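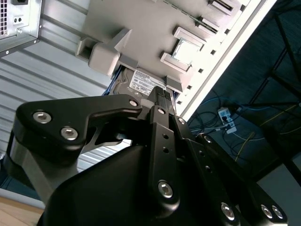

Brotside to buy second robot cell for computer teardown, if it can agree on the table

The city of Brotside will pay for a second robot cell at its electronics recycling depot, the council decided Thursday night, ending a budget discussion that began in April and has outlived two of the screwdrivers it concerned.

The vote was 5 to 2. The money covers one arm, one gripper, a spare set of fingertips and a year of service from Umance, the integrator that set up the first cell. It does not cover a table. The table will be taken up at the next meeting.

The depot takes in old desktop computers from city offices, schools and anyone who can find the loading dock. Before a case goes to scrap, the hard drive has to come out and be logged for destruction. Staff do most of this by hand. The first robot cell, known in city paperwork as Teller, has been learning to do the rest.

Teller's gripper has black fingertips with small grooves, and the job comes down to getting them to the edge of a drive held in a gray plastic bay panel by tabs that were designed with human thumbs in mind. Some panels give the drive up politely. Others were molded by people who apparently never expected to see it again.

"Every manufacturer had its own idea of a clip," said Damilola Abubakar, who runs the depot and wrote the equipment request. "One model will have a blue rail down the side, and the next has four screws and a bad attitude. I asked for a second arm so one can keep working while we teach the other one about the next bad idea."

Her request ran to 14 pages, of which council members appeared to have read the first and the last. The first said the depot had a backlog of 557 computers. The last had the price on it.

Most of the debate was over the gripper. Council member Kamath asked why the city could not order the cheaper model with two straight jaws, which he said looked "perfectly able to hold a thing." Abubakar replied that holding a thing had never been the trouble. A drive sitting at a tilt in its bay leaves very little room to get in beside it, and the linkage on the current gripper lets the tips come in narrow and close at the end. The straight jaws, tried on loan over the winter, broke retaining tabs and twice picked up the entire panel.

Kamath then asked whether picking up the entire panel might be considered a feature. He was one of the two votes against.

The fingertips drew their own line in the budget. The depot had penciled in $400 for spares and was asked to find savings. It found them by striking the word "spares" and writing "consumables," which come out of a different fund. The council thanked staff for the reduction.

Umance will also supply replacement screws for the gripper links. The depot tightens these every week and would like it noted that the screws are hex socket, that the city's central stores carries only Phillips, and that a form to change this was filed last year.

Under the plan, the two cells will share one operator. Teller will stay on the models it already knows, and the new arm will start on a stack of 189 school computers, chosen because they are all alike, or were when the school bought them. No jobs are being cut. The depot has one unfilled position for drive removal, and it has been advertised long enough that the posting itself was recently updated for a change in the city logo.

Abubakar told the council that she did not expect the robots to be faster than her best technician this year, or possibly next. She said they were slower at anything with a clip, slower at anything with a cable in the way, and very good about working through lunch. One member asked her to put that in writing as a performance target. She said she would rather put down the lunch part and leave the remainder blank.

Delivery is expected 14 weeks after the order is signed. The signing requires a purchase number, which requires an installation location, which on the city's form must be a piece of furniture or a room. The depot has a room. It shares an address with the salt barn, however, and the purchasing system will accept only one of them.

This brings matters back to the table. Staff want a welded steel one, bolted down, because an arm that pushes on a stubborn drive also pushes on whatever it is standing on. The purchasing office has proposed a folding table from the recreation department, currently used for pancake breakfasts and rated for them.

Umance, asked for its opinion by phone during the meeting, was silent for long enough that the clerk checked the line. The company then said it would recommend the steel — and asked that its recommendation be entered in the minutes. It was.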